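Lanton Regional Visitor Economy Association
Heritage Rail Trail Working Group
Minutes of the ordinary meeting held 21 August 2023, Lanton Shire Offices, Meeting Room 2

Meeting opened 5.32 pm.

Present: Tadhg Hanrahan (Chair), Finbarr Cronin (Minutes), representatives of the Shire engineering section, the Lanton Caravan Park, the Clodeck Siding Tearooms, the cycling club and the district historical society.

Apologies: Regional Roads liaison; Mac an tSaoi Coaches.

1. Minutes of previous meeting

Minutes of the June meeting were accepted with one correction. Item 6 should read "culvert at Tenside Creek", not "bridge at Tenside Creek". The bridge is a separate asset and is listed under item 4 of these minutes.

Moved: historical society. Seconded: cycling club. Carried.

2. Matters arising

2.1 Brochure stock. The Shire front counter reports 700 copies of the trail map remaining from the second printing. The caravan park has run out and requested a carton. Action: F. Cronin to deliver.

2.2 Toilet block at Clodeck. The lock timer has been reset to winter hours. The tearooms advised that it was opening at 7.00 am on Saturdays and not at all on Sundays. Engineering will check the program and report by email.

2.3 Letter to adjoining landholders. Sent. Two replies received, both concerning gates. Referred to item 5.

3. Visitor numbers

The counter at the Lanton trailhead recorded 442 passes over the June long weekend. The counter does not separate walkers from cyclists and registers a return trip as two passes. The Chair asked that this be stated whenever the figure is quoted in grant applications.

The counter at Clodeck returned no data for the same period. Engineering believes the battery was flat. The cycling club asked whether the unit could be moved to the shaded side of the cutting, where it would be less obvious from the car park. Engineering has no objection if the mounting height is unchanged.

The caravan park reported that powered sites were nearly 70 per cent occupied over the long weekend. Unpowered sites were lower. No comparison was available with the previous year, when part of the park was closed for drainage work.

4. Tenside Creek bridge

4.1 Engineering tabled the inspection summary. The timber piers are serviceable. Four deck planks on the northern span need replacement and the handrail on the downstream side is below current height. The bridge may stay open to walkers and cyclists. Horses are to be led across, as at present.

4.2 Discussion on handrail design. The historical society prefers a rail bolted inside the original, leaving the original in place. Engineering noted that this reduces the clear width and that the remaining width must still take a mobility scooter. The society asked for the measurement to be taken on site with a member present.

Action: Engineering and historical society to meet at the bridge and measure clear width before a drawing is commissioned.

4.3 Closure for plank replacement is expected to be two working days, midweek, outside school holidays. A detour by Siding Road was considered and rejected owing to the lack of a shoulder. The trail will be closed between the creek and Clodeck for the duration and notices posted at both trailheads.

5. Gates and signage

5.1 Both landholder replies ask for self-closing gates at the stock crossings. Present gates rely on a chain and are being left open. The cycling club supports self-closing gates provided a loaded touring bike can be taken through by one person. Engineering to price two types.

5.2 Interpretive panels. Text for the Lanton goods shed panel has been approved. Text for the Clodeck panel was returned by the Shire with a query about the year the siding closed to passengers. The historical society holds two sources that disagree. Resolved that the panel say "in the 1950s" and that the matter be left there unless a timetable is found.

5.3 Brown tourist signs on the highway. The application was returned because the opening hours of the visitor centre were missing. The form has been completed and resubmitted. Mac an tSaoi Coaches asked by email that the sign be placed far enough ahead of the turn for a full-size coach to slow down. The Chair will forward the email to the regional office.

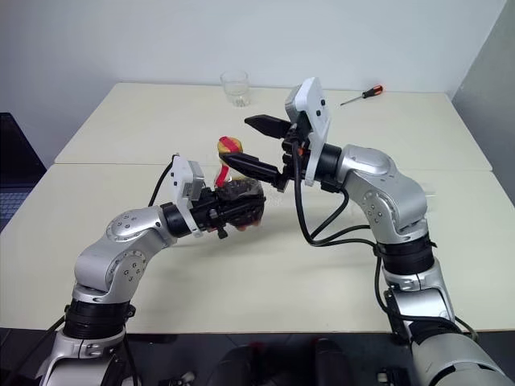 5.4 The distance markers between Lanton and Tenside Creek are measured from the old station platform and not from the car park, which has caused confusion on the printed map. Resolved that the markers remain as they are and that the next map carry a note.

Moved: T. Hanrahan. Seconded: F. Cronin. Carried, the caravan park abstaining.

6. Coach parking

The tearooms reported that coaches are stopping across the entrance to the Clodeck car park while passengers are set down. Engineering can line-mark a bay on the eastern side within the existing seal. The turning path is adequate for the vehicles now in use. The tearooms requested that the bay not be placed beside the outdoor tables. Agreed.

Action: Engineering to mark the bay when the line-marking contractor is next in the district.

7. Spring program

7.1 Guided walks will run on the first Sunday of each month, leaving the goods shed at 9.30 am. Bookings through the visitor centre. Group limit unchanged.

7.2 The cycling club will hold its family ride from Lanton to Clodeck and back. Marshals are required at the Siding Road crossing. The club's insurance certificate is to be lodged with the Shire before the event is advertised.

7.3 The historical society asked to use the goods shed for a display of railway lamps and tickets. The Chair advised that the shed can be locked but is not alarmed. The society will take the tickets home each night and leave the lamps.

8. Correspondence

In: landholders (two); Mac an tSaoi Coaches; a visitor enquiring about dogs on the trail.
Out: reply to the above, confirming dogs are permitted on a lead except through the stock crossings at lambing.

9. General business

Weed spraying along the cutting has been deferred because of wind. Bench at the halfway shelter has a split slat; cycling club to repair, Shire to supply timber.

Next meeting to be advised once the bridge measurement is done.

Meeting closed 6.48 pm.

Minutes taken by F. Cronin. Unconfirmed until accepted at the next meeting.

Related items
Minutes, Heritage Rail Trail Working Group, June
Trail map and distance table (second printing)
Tenside Creek bridge: inspection summary
Guided walks from the Lanton goods shed
Clodeck car park and coach access
Conditions of use: dogs, horses and bicycles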